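# Good-practice code for two-arm robot cells leaves the hard part to the honor system

A group of robotics labs and small manufacturers has agreed on a shared code of good practice for tabletop robot cells, the enclosed benches where a pair of arms is set to sorting, packing and light assembly. The code was released in December. It is voluntary, it carries no penalties, and no outside body will check whether anyone follows it.

The text came out of a working group led by Mosine, a contract automation firm, with input from Jalum and Shahbazi. It covers how a cell should be cleared between runs, how trials are logged, when an operator may reach inside, and what a lab has to disclose when it publishes a success rate.

That last item is the reason the code exists. Buyers have complained for years that a robot advertised as finishing a task nine times in ten does no such thing once it leaves the lab. Under the code, a signatory must report every attempt, including those stopped by hand, and must run at least 200 attempts before quoting a rate at all.

"It's a low bar and we know it," said Bok-nam Ryu, who chaired the group. "Some of our own members couldn't clear it last spring."

Ryu's group tested the draft on logs handed over by its members. Out of 1,282 recorded attempts at simple pick-and-place jobs, 479 had no note of where the object was lying when the attempt began. Without that, a reader can't tell whether the robot coped with a new layout or repeated the same easy one all afternoon.

The code's answer is a start check. Before each attempt the operator confirms the arms are at their set positions, the grippers are open and only the items named in the task sheet are on the work floor. A still from a fixed camera is saved with the log.
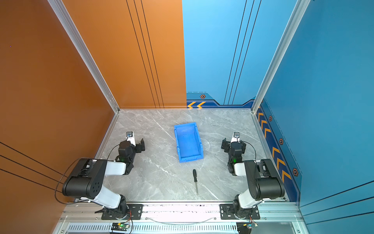
*Two arms face each other over an empty bin, with a screwdriver lying on the floor of the cell.*

The start check is sensible as far as it goes. It also depends on the same people who get the credit when the numbers look good. A still shows where things were at one moment and says nothing about the ten attempts that were run before somebody decided to start keeping the file.

Annapurna Raju, who buys automation equipment for the parts supplier Vora, said she would treat the code as a talking point in sales meetings and not much else. Her company asks vendors to bring the robot to its own floor and run it on its own parts, in front of its own staff.

"I've read three of these documents," Raju said. "They all say 'should.' I'd pay attention to one that said 'must' and told me who to call."

The new text does say "must" in places, mostly on safety. Hands stay out of the enclosure while the arms are powered. Cables must be kept out of the arms' reach, and loose tools that aren't part of the task have to be removed. Even here there are gaps. The draft required a written risk review whenever a tool was changed, and the final version asks for one only "where the operator considers it useful."

Aurelio Olmedo, a technician at Shahbazi, argued against that change and lost. He said the smaller labs objected to the paperwork. "A small arm can still pinch you, and it can still swing a screwdriver at you if that's what you've asked it to hold," he said.

Some 40 organizations have signed so far. The list of names is public, but the logs are not. Signatories agree to keep their records for a year and to show them "on reasonable request," a phrase the code doesn't define. Ye-seo Yook of Jalum said the wording was left open on purpose so that firms could protect customer work, and that an audit plan was "being talked about" – she gave no date for it.

Hamisi Massawe, who runs a two-person integration shop and hasn't signed, said he already follows most of the steps and sees little gain in putting his name on a list. He would change his mind, he said, if a signatory were ever removed from it. The code has no procedure for removing one.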